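Search the archive Go Advanced

Re: Brikeo shaving soap, new recipe
December, posted by Hjalti Bjarnason

Þröstur Riis wrote:
> Has anyone on the list tried the new Brikeo soap yet? I finished my
> last tub of the old one and the shop only had the new label. It
> lathers fast but my neck was red by lunchtime. I used the same razor
> and the same blade as always. Is it the soap or is it me? Also, does
> anyone know if the Undgate balm is still made?

Hello Þröstur and all,

I have been using the new Brikeo for 27 days, so I can answer the first part. I shave every morning and kept everything else the same, apart from two days when I was away and used a cream from the chemist.

The scent is weaker than it was. The old one had a strong cedar smell that lasted until I had dressed. The new one is closer to plain soap with a bit of lemon. My wife prefers it. I would have kept the cedar.

On the lather, I agree that it comes up fast, but it also dries fast. With the old soap I could load the brush, do one cheek and still have something to work with on the other side. Now I have to add water halfway through. If you shave at your old pace you will be dragging the blade over a dry neck by the end, and I suspect that explains your redness. Try a wetter brush and do the neck first. 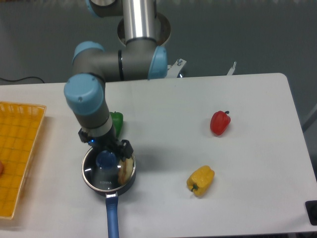

Gripper above the small dark saucepan.

The new tub is also harder. I soak it with a spoonful of warm water while I wash my face, then pour that off. Before I started doing this I was getting a thin, bubbly lather that was no use at all. A stiffer brush helps too. My badger brush was too soft for it and I went back to the Gruswood boar, which I had put away in a drawer.

As for the skin, I had two small spots under the jaw in the first week and nothing after that. I don't have sensitive skin, so please don't take that as proof of anything. If you are still red after a week of wetter shaves, I would stop using it.

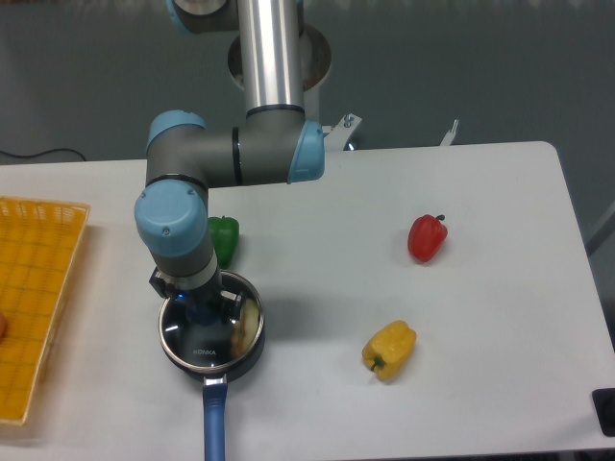 Gruswood, December

The Undgate balm is still made, as far as I can tell, but in a smaller bottle. I bought one last month and it has the same thick texture and the same slightly medicinal smell. It stings for a moment on a fresh cut. Use less than you think you need or your collar will stick to it.

If you can't find it, the Rahimi aftershave milk is a fair substitute. It is thinner and sinks in quicker, and it has no alcohol in it. I find it a bit light for cold weather and put a second layer on before going out.

I have half a tub of the old Brikeo left, from before the change. I am not selling it, but I can cut you a piece if you want to compare the two on either side of your face. Write to me off the list with your address.

Could anyone who has tried the new soap with hard water post their results? Ours is soft here and I think that makes a difference.

Hjalti

Contact the list owner | Copyright remains with the individual posters | Back to top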